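Sioned Owen Wants You to Mend Your Own Tablecloths

Sioned Owen had already put the kettle on when I got to her place in Urkville, and before I had my coat off she was holding up a linen tablecloth with a hole in it the size of a quarter. "Look at that!" she said. "Somebody was going to throw this out. Four evenings of darning and it's good for another thirty years."

She has been running the Probert mending nights since September, and I've wanted to talk to her ever since a friend came home from one with the neatest patched elbow I've ever seen. Owen learned to darn from her grandmother, forgot all of it, and then taught herself again from a library book after she wore through the heels of two pairs of good socks in one winter.

"I was terrible," she told me, laughing. "My first darn was a lump. I walked on it for a week and got a blister. But it held, and I was so proud of that lump."
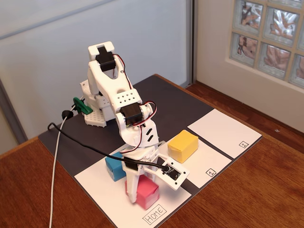 Starting small

So where should a beginner begin? Socks, she says, and thick ones. Wool yarn grips itself, so a crooked row still does its job. She likes a darning mushroom but will happily use a light bulb or an orange. "Weave over, under, over, under, and don't pull. Everybody pulls! Then the whole thing puckers and they think they've got no talent."

Her record book (a fat green ledger, one line per repair) stood at 1,396 entries on the day I visited. She read me a few: a christening gown, a dog's raincoat, a set of stage curtains that took up her whole living room floor. The stage curtains came from Bastien Moulin, who now teaches the machine sewing half of the evenings and brings his own thread in a cookie tin.

"Bastien is fast and I'm slow," Owen said. "People sit with whichever of us suits them."

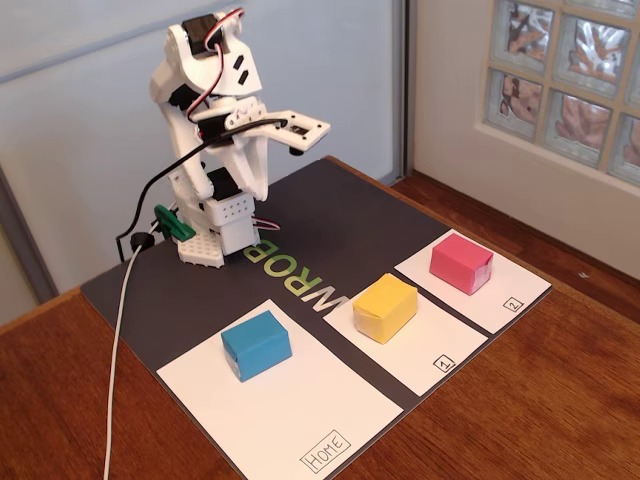 Color is where Owen really gets going. She used to hunt for thread that would vanish into the cloth, and now she does the opposite, with mustard on navy and bright pink on gray. Something like the green of that clip against the white of the arm is just what she's after in a visible mend, one small loud spot on a plain background. "If you've spent an evening on it, why hide it?" she said. She showed me a pale work shirt with a single leaf-colored patch at the cuff, and I wanted it immediately.

I left with a needle, a length of blue wool and strict orders about my cardigan. The first row is in. It's a bit of a lump, and I love it.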